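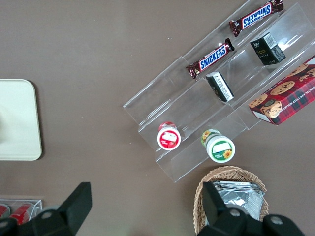 Two Snickers bars on the top tier of a clear display rack.

Listside: Frequently Asked Questions
Last updated September 17, 2024

Listside reviews independent synth, electronic and guitar pop releases. Please read through these answers before you write to us, as most of the mail we get is covered here.

SUBMITTING MUSIC

Who can send you music?
Any artist, label or publicist. You don't need to be signed and you don't need to have released anything before. We do ask that the person sending the music has the right to do so.

What do you cover?
Synthwave, synth-pop, new wave, dream pop and anything close to those. We also cover instrumental electronic records if they have some melody to them. We don't review metal, classical or spoken word. If you aren't sure, send one track and we'll tell you.

How do I submit?
Use the form on the Contact page. Include a private streaming link, the release date, a short biography and one line telling us where you're based. Please don't attach audio files to email. Our inbox rejects them and you won't get a notice.

How early should I send it?
At least four weeks before release. Records coming out in November should be with us by the middle of October at the latest, as we slow down toward the end of the year.

Can I send something that is already out?
Yes, if it came out in the last six months. Reissues are fine at any time, provided there is new mastering or unreleased material on them.

Do you take physical copies?
We do, but a CD or cassette doesn't move you up the queue. Vinyl should be packed with stiffeners. We can't return anything.

How many submissions do you get?
Last year we received 3,667 and reviewed 533 of them. Please don't take silence as a judgment on your record.

Will you tell me if you've decided not to review it?
Not usually. If you haven't heard from us within six weeks of sending the form, assume we've passed. You're welcome to try again with your next release.

REVIEWS

Do you charge for reviews?
No. We have never taken payment for a review, a playlist spot or an interview. If someone asks you for money in our name, forward us the message.

How does the rating work?
Albums and EPs are scored out of 10. Singles get a written review with no score. A 6 is a record we'd recommend to people who already like the style.

Can I see the review before it runs?
No. If we've made a factual error, such as a wrong credit or track title, write to us and we'll correct it with a note at the bottom of the page. Scores aren't changed after publication.

Why was Arimov's second album reviewed twice?
The first review covered the promo version, which had a different running order and was missing the closing track. We wrote a new one for the finished album and left both online.

Where did the Antoniuk interview go?
It was lost when we changed hosts, along with a few older features. We have the text and will put it back up when the archive is sorted out.

Can I quote your review on my site or poster?
Yes. Please credit Listside and don't trim the quote in a way that changes what it says.

PLAYLISTS AND THE NEWSLETTER

How do tracks get onto the Fendness playlist?
Fendness is our running playlist of new synth-pop and synthwave. Tracks are picked from records we've reviewed and from singles sent through the form. It holds 673 songs at present. We don't remove older ones unless the artist takes them down.

Can I ask for a particular spot in the playlist?
No. New tracks go in at the top and move down as others are added.

How often does the newsletter go out?
Twice a month. There's an unsubscribe link at the bottom of every issue.

WRITING FOR US

Are you looking for writers?
Sometimes. Send two samples of 400 words or so, on any record you like, through the Contact page. Put "Writing" in the subject line.

Do you pay?
We pay a small flat fee per review, the same for everyone. You'll be told the amount before you start.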